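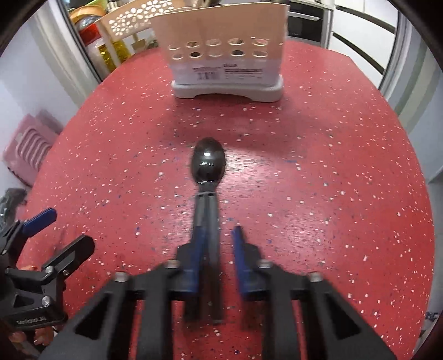

Drovent 2.4 review: trajectory cleanup for hand-held gripper recordings

By Vandana Yadav

Drovent is a desktop program that takes recordings from hand-held grippers and turns them into training files for a manipulation policy. It lines up the video with the motion data, estimates where each gripper was, cuts long takes into episodes and flags the ones it thinks are bad. I used it for most of the summer on two-handed kitchen tasks, mainly spoons and chopsticks going in and out of a caddy. Before that I used Allus, which covers the same ground, so I compare the two where it seems useful.

Installation went without trouble on Linux. On Windows it asked for a newer graphics driver and then found the one it already had. The import screen wants one folder per session and won't accept nested folders. I wrote a short script to flatten mine. Vikas Solanki, who shares the workstation with me, just renamed everything by hand and was done before I was.

I gave it 2449 episodes. Drovent kept 2418 and rejected 31, and I went through all the rejects. Most had a real problem, usually a tracking jump when one gripper passed close to the lens of the other. A few were fine and I put them back with a right click. Allus threw out a lot more from the same folder and gave no reason for any of them.

Pose tracking is the strongest part. Shiny tabletops are hard for this kind of software, as the glare moves with the camera and gets picked up as if it were a fixed point. Drovent has a setting called "suppress moving highlights" that is off by default. Turn it on. With it off, my paths on a glossy red table drifted sideways over the length of a take. With it on, the start and end of a take lined up well enough to train on.

Object labels are weaker. The detector handles a caddy or a bowl without help. Thin things lying across each other are another matter — it merges two chopsticks that cross, then splits them again a few seconds later under new names. Dark see-through spoons on a busy surface also come and go. You can fix the labels by hand, but the edit only carries forward from the current point in the take, so you have to start from the first bad one.

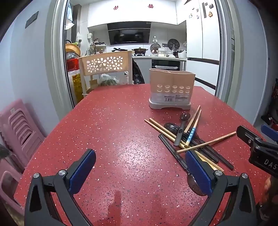
Can it process both grippers in a single pass?
It can, as long as the two recordings share a clock signal. Without one you have to set the offset yourself with a slider, and the slider moves in steps that are too large.

The planner preview is new in this version. It replays an episode on a model of your arm and marks any stretch the arm could not follow. I loaded our arm file and it marked 62 episodes, nearly all for wrist angles that a person reaches easily and our arm does not. That saved me a bad training run. The preview is slow, though, and it can't be sent to the background. Shanti Maurya runs hers overnight from the command line, where the same check is a single flag.

Export works. There are 33 output options on one page with no search box, and the tooltips repeat the option names. Save a preset once you have something you like. One of my presets was lost in an update and I now keep a copy outside the program folder.

Support answered both of my tickets within two days. The fix for the slider is planned for December.

I would buy it again for the tracking and the planner check. If labels are most of what you need, try the free version first on your own recordings, with the worst clutter you have. Allus is still quicker to learn and its label editor is better.

Reviewed on version 2.4, Linux and Windows. Posted 26/08/2020.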